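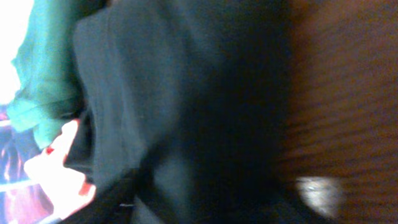 What we're buying for the folding bench, and what we're putting off

Home Threads Saved Search

Filed under: Shop Floor & Budgets

4 min read

1/ The equipment plan for our Diltville laundry room is finally on paper and I'm so happy with it! Dark gray cloth, a crumpled bit of teal, a wooden surface – cloth is the whole job, so cloth is what the budget gets built around.

2/ Big line first: 2 arms. I wanted 3. Then I priced the mounts, the spare cables and the floor work and went back to 2, and I'm fine with it. The third has a spot on the plan, with power already run to it.

3/ Grippers! We had quotes from Vorkau and Fuketti. Vorkau's fingers cost more but the pads swap out by hand, and we'll go through a lot of pads. Fuketti wants the whole finger sent back. Easy pick for us.

4/ Wrist cameras get their own line this time. Last year I had them under "accessories" and they got cut in the first round. Lesson learned. I'm also asking for shorter exposure and better lights over the bench, because dark fabric eats light like you wouldn't believe.

5/ If you're planning something like this, bring your own cloth to the demo. Every vendor has a nice stiff white towel ready. Bring a black T-shirt and something thin and slippery and watch what happens (it's fun, I promise).

6/ Spares: 34 pads, 3 cables, one extra camera. Our first draft had zero spares. Zero!

7/ Training time is in there too – 33 hours of paid time for the people who run the bench, before we ask for any output. I fought for that one harder than for the arms.

8/ Still open: the conveyor. Orbán can deliver in May, but I'd like to see more than one month of hand-fed work first. A cart does the same job for now and it's already ours.

9/ Somebody asked about leasing. We looked, and for the arms it came out close. For grippers it made no sense at our volume. Happy to share the blank spreadsheet, just reply and I'll send it over.

10/ Next up is the lighting quote. If you've lit a bench for black fabric and liked the result, tell me what you bought!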